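Section 2. Coiling and storing the data cables

Before you start, unplug both ends and clear a space on a flat table. Do not coil a cable while it is still connected to the Dirkivska drive.

1. Lay the cable out straight and work out any twists.
2. Hold one plug in your palm and make loops a little wider than your hand. Let the cable turn as it wants to.
3. Keep the plug on the outside of the coil so it can be read without undoing anything.
4. Wrap the hook-and-loop strap around several strands and press it closed.

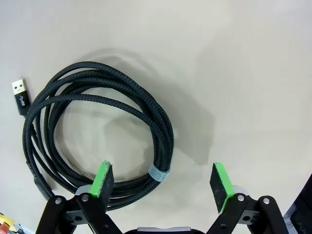

The Akby strap should be snug enough to hold the loops together, but you should still be able to slide a finger under it. Leave the middle of the coil open. Check the plug before you put the cable away - the small blue mark on the black housing resembles the SuperSpeed "SS" logo, and cables with that mark go with the drives. Older cables go in the printer drawer.

CAUTION: Do not wind the cable around the drive or fold it flat. Sharp bends next to the plug can break the wires inside.

5. If a cable is too stiff to lie in even loops, pick it up and form the coil in both hands.

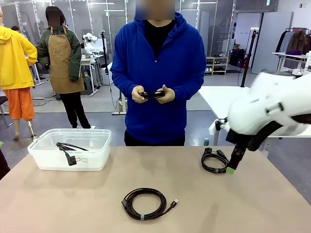
Set each finished coil down before you start the next one. Power cables go in the clear bin, and data cables go on the shelf above it.

NOTE: Replacement straps are listed under part 1141. Cables longer than 60 inches need 2 straps, one on each side of the coil.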